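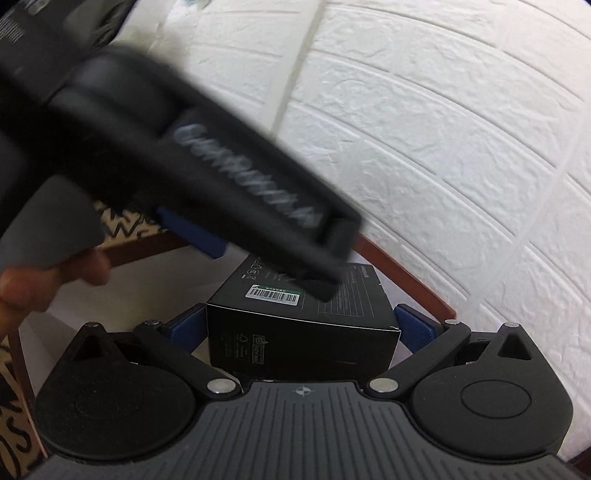 Umura Children's Craft Kits – Customer Support
Ticket 3338
Subject: PVA glue not setting, collage pieces lifting from card
Product: Autumn Leaves Collage Kit, group size
Opened by: Binta Omoregie, Adeyemi Nursery
Assigned to: Ayodele Uzor, Product Support
Status: Closed

Initial report

The nursery received two group-size kits at the beginning of October and used the first of them with the three-to-four-year-old room. The children glued torn tissue and sugar paper on to the leaf-shaped cards supplied, and the finished work was laid on the drying rack in the usual way. On the following morning the tissue had held but most of the sugar paper had curled at the edges, and several pieces dropped off when the cards were lifted. The glue beneath remained tacky and had a cloudy, whitish look.

The session was repeated with a smaller group, using more glue. The result was worse. Cards which had been given a generous coating were still soft after a second night and had begun to bow in the middle.

The customer asks whether the glue in the kit is faulty and whether it may be replaced before the families' open afternoon, at which the collages are to be displayed.

Response from Product Support (A. Uzor)

Thank you for your report. So that we may establish the cause, please provide the following:

The batch number printed on the base of the glue bottle.
Whether the glue was used as supplied or mixed with water, and if so in what proportion.
What the children used to apply it.
Where the drying rack stands, and whether the room is heated overnight.
Whether any paint was applied to the cards before gluing.

Please do not discard the remaining glue. Please also keep one of the affected cards, unstacked, until the ticket is closed.

Reply from customer

The batch number is 390. The glue was mixed with water in equal parts, as our staff have always done with the Varnon glue bought previously, and was put out in shallow pots with thick brushes. The rack stands in the corridor beside the outer door. The heating goes off when the building closes. The first group did not use paint. The second group had painted their leaves that same morning, and the key worker, Yakubu Fashola, believes that some of the cards were still damp when the glue was brought out.

Mr Fashola also noted that the glue seemed thin before any water had been added.

Response from Product Support (A. Uzor)

Batch 390 has been checked against our records. No other complaint has been recorded against it. A retained bottle was opened and tested on the leaf cards from the kit, with the results set out below.

Test 1. Glue as supplied, thin layer, sugar paper. Set firmly overnight in a heated room. No lifting.
Test 2. Glue as supplied, thin layer, sugar paper, card dried in an unheated store room. Set by the following afternoon. Slight curl at the corners, no pieces lost.
Test 3. Glue mixed with equal parts water, thick layer, sugar paper, unheated store room. Still tacky the next day. Edges lifted and the card bowed.
Test 4. As Test 3, on card painted beforehand and not allowed to dry. Pieces slid when the card was tilted. Not set after two nights.

Tests 3 and 4 reproduce the fault as described. The glue in this kit is a washable type made ready for use by young children and is already thinner than most glue sold in large bottles for schools. Diluting it further leaves too little glue on the card to hold heavier paper. Tissue is light enough to stay in place, which would explain why it held in the first session.

We therefore do not consider the batch to be faulty. We do accept that the instruction leaflet is unclear on this point. Page 2 states that the glue "may be thinned for tissue work" and does not say that it should be left undiluted for anything heavier.

Recommended steps

1. Use the glue undiluted for sugar paper, card scraps and dried leaves. For tissue alone, one part water to four parts glue is sufficient.
2. Replace the thick brushes with glue spreaders or narrow brushes. Younger children may find it easier to dab than to stroke.
3. Let painted cards dry completely before gluing. Where the timetable permits, paint on one day and glue on the next.
4. Ask the children to press each piece down with a flat hand and count to five.
5. Move the rack away from the outer door. Cards should lie flat in a single layer until the following day.
6. Bowed cards may be recovered once they are fully dry. Place them face down between two sheets of baking parchment, with a heavy book on top, and leave overnight.

Pieces which have already fallen off may be reattached with a small amount of undiluted glue. There is no need to remove the old layer unless it is still soft, in which case it should be wiped away with a damp cloth and the card left to dry before continuing.

Reply from customer

Steps 1 to 5 were followed with both groups. The rack has been moved into the staff room. The new collages had set by the next morning, and of the 37 cards only one had a loose piece, which was a conker shell and was perhaps ambitious.

Step 6 worked on the cards from the first session. It was less successful with the painted ones – the paint stuck to the parchment in places and came away with it. Is there another way?

We are also now short of glue, as the remainder of the first kit had already been mixed.

Response from Product Support (A. Uzor)

Where the paint is thick, please lay the card face up, cover it with a clean, dry tea towel and place the weight on top of that. The card may need a second night. Our thanks for pointing this out. Step 6 has been amended in our guidance.

Two replacement bottles have been sent free of charge by first-class post. The diluted glue need not be wasted. It is suitable for tissue work and for papier mâché, provided it is kept in a lidded pot and used within the week.

Internal note (I. Bashir, Product Support)

Leaflet wording passed to Nga Tăng for correction at the next reprint. Suggested text: "Use the glue as supplied. Add a little water only when gluing tissue paper." The Kokix edition of the leaflet carries the same sentence and should be altered at the same time. Stock already packed to go out with a loose slip.

Closing note

Customer confirms receipt of both bottles and has no further questions. The display will go ahead as planned. Ticket closed October 28, 2021. It may be reopened by replying to the confirmation message and quoting the ticket number.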